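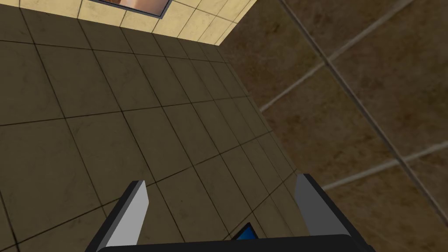
wrist cam, tiled room, gripper open, nothing in it

Posted in: Home > Robot Learning > Data & Demos

tilehead44
ok so question for people who collect in sim. I'm doing teleop demos for a pick and place policy, all rendered, wrist view only. 348 episodes so far over the Catuvthorpe room set. Lots of them have a stretch like the one at the top - fingers wide open, pointing at bare floor, dark tiles, brown marble wall up the right. Do I trim those or keep them? Training run booked for tonight and I'd like to decide before then

gantry_moth
trim. dead frames teach it to hover. had a policy last January that would drive over and just sit there with its hand open, took me ages to find out why

FergusMacB
Disagree. If you cut everything where there's no object in view it never learns what to do when there's no object in view. And it will end up there, first bad grasp and it's looking at floor. Keep the approach, cut the standing still. Those are two different things

gantry_moth
in theory yes. in practice who is going through 348 episodes by hand

FergusMacB
You don't do it by hand. Threshold on joint velocity, drop anything under it for longer than 2 seconds, leave the rest. Ten lines of python

tilehead44
operators pause loads though, esp the new ones. Balakrishnan does most of mine and he stops to think before every descent. would that not chop all his up

bala_mud
Balakrishnan here, hello. I stop becuase the depth is hard to judge from the wrist! Big square tiles on the floor, small ones on the far wall, the grid goes all slanted when the hand tips down and you lose track of how high you are. Give me a second camera and I'll stop stopping

poduval_fan
^ this. we added a fixed overhead view just for the operator, not recorded, not fed to the policy. pauses went right down. we're on the Poduval rig but any sim will do it

FergusMacB
Careful with that. If the operator can see things the policy can't, you get demos it has no way of copying. Reaches for stuff that's out of shot etc. I'd sooner have the pauses

poduval_fan
never been a problem for us

FergusMacB
How would you know? Did you train one without

poduval_fan
no, fair. still think you're overdoing it

sistell_sue
bit off topic but that floor texture. is it the same olive tile in all your episodes? if the wall and floor never change you're going to get somthing that only works in that one room. We had 80 demos on Sistell in a single kitchen and success fell off a cliff the moment we swapped the worktop

tilehead44
no it swaps, floor and walls both randomised per episode. that one is just dark floor + marble + the pale beige tiles at the back. the framed picture on the wall gets changed as well, you only get the bottom strip of it from that angle, pinks mostly

sistell_sue
ok good. lighting too?

tilehead44
not yet. on the list

gantry_moth
what's the little blue triangle between the fingers, low down. is that the target??

tilehead44
don't think so, I took it for part of the hand. will check the model. could be something just past the palm, can't tell from that one

gantry_moth
well check before you train. if it's an object then it's not a dead frame and the whole trim argument changes

FergusMacB
Agree with moth for once. And if it is the hand, see that it's on the real gripper too, or hide it. Policy will happily use it as a landmark

tilehead44
fair. right, plan for now - velocity filter at 2 secs, keep all the open-hand approach stuff, no overhead view for Bala (sorry Bala)

bala_mud
noted :( can I at least have a height number on screen

FergusMacB
Is gripper height in the observations?

tilehead44
yes, full pose goes in

FergusMacB
Then give the man his number

poduval_fan
so a number is fine but a camera isn't, ok

FergusMacB
The policy gets the number. It doesn't get your camera. That's the whole point

skarn_ops
we do two versions on Skarnska btw, trimmed and untrimmed, same seed, train both overnight. costs you a gpu but then you've got an answer for your own data. ours came out nearly level, trimmed a bit jerkier on the way down

tilehead44
might have to. only one gpu free so it'll be one after the other. filtered set goes first, will post the curves when both are done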